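Chapter 7
Watching a Two-Arm Machine at Work

7.1 The visit to Forden

In May 2023 a class of second-year students from the production course at Karkurura spent a morning at the Forden site of Saston, a firm that assembles and repacks small molded goods. The site was holding an open day for schools and local suppliers. The students had been told to bring a notebook, a watch with a second hand, and the observation sheet printed at the end of Chapter 6. This chapter uses their notes as its source material.

The visit is treated at length for one reason. Most readers of this book will meet a robot for the first time as a guest, standing behind a line on the floor, and will be asked afterward what they saw. A useful answer depends on knowing what to look for. Speed is the quality visitors mention most often and the one that tells an engineer least. The order of the grasps, the state of the part at each handover, and the layout of the work area all tell more.

7.2 The task

The task shown at Forden was part handling. A black plastic housing had to be picked up, turned so that its inner face could be inspected, and set down again. The housing is a long, rounded shell. It has no flat side large enough to rest on a single palm, and its rim is smooth. A person handles such a part without thought, shifting the fingers as the weight moves. A machine must be given a grasp for each hand and a rule for when one hand may let go.

Junpei Kinoshita, who led the demonstration, gave the class four figures before it began. The working limit on the load was 475 grams per hand. The grip force was checked 100 times per second. The machine had completed 500 practice turns on this housing, and a turn was stopped automatically if the two wrists disagreed about the position of the part by more than 2 millimeters. The students were asked to write these down and to decide later which of them could be checked by eye. The answer, as several of them found, is none.

7.3 Two hands, two kinds of grasp

The machine used in the demonstration carried a different end tool on each arm. On the left was a compact gripper, which closes on a part by pinching it. On the right was a five-fingered hand, which closes by curling. The terms used in the rest of this chapter are as follows.

Pinch grasp: the part is held between opposed surfaces over a small area. The position of the part is well known, but the part may pivot about the point of contact.

Wrap grasp: the fingers close over an edge or around a body. Pivoting is resisted, but the exact position of the part within the hand is less certain.

A pinch grasp and a wrap grasp used together make up for each other's faults. The pinch gives the machine a reference point, and the wrap keeps the part from swinging around it.

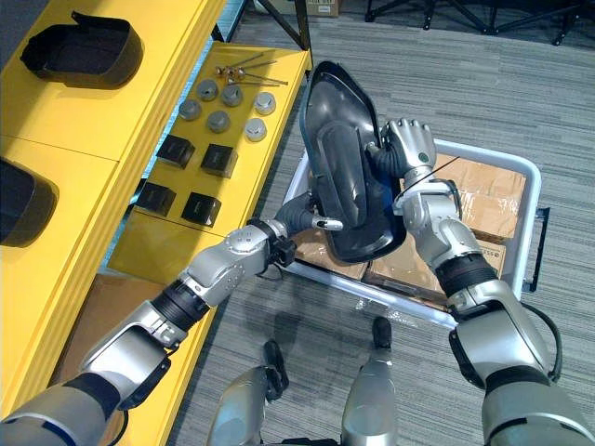

Figure 7.1. A housing held by both hands over the parts bin, inner face turned toward the head of the machine.

Note where the hands are placed in Figure 7.1. The gripper holds the lower left edge and the fingers are curled over the rim at the upper right, so the two contacts lie nearly at opposite corners of the part. The wide spacing is deliberate. When the contacts are close together, a small error in either wrist produces a large error in the angle of the part. When they are far apart, the same error matters less.

The tilt is also worth noting. With the inner face turned this way, the raised oval panel and the rim around it are both open to inspection. A student who recorded only that the part was "held up" would have missed the purpose of the position.

7.4 The work area

The class was asked to sketch the work area as well as the motion. The bin stood on the floor, with cardboard boxes in it, and the yellow shelving stood to the left. More housings were kept on the shelving, along with long screws, round metal caps, and square black blocks. The screws lay across one another, while the caps and blocks were set out separately.

This difference affects the choice of tool. Parts that lie apart can be approached from above one at a time. Parts that cross must be separated first - a step that is easy to leave out of a plan and costly to add later. Dissanayake, the course tutor, asked each group to name the item on the shelf that they would least like to automate. Most groups chose the screws.

7.5 Recording an observation

An observation sheet should be filled in during the demonstration and corrected within the hour. Write the state of the part first, then the state of each hand, then anything nearby that limits the motion. Keep what was seen apart from what the guide said. In the Forden notes, the grip force was often entered under "seen," and those entries had to be struck out in June when the reports were marked.

Exercise 7.1 Using Figure 7.1, sketch the housing in outline and mark the two contacts. Draw the line that joins them.

Exercise 7.2 Suppose the gripper must release first. State what the five-fingered hand has to resist at that moment, and in which direction the part is likely to turn.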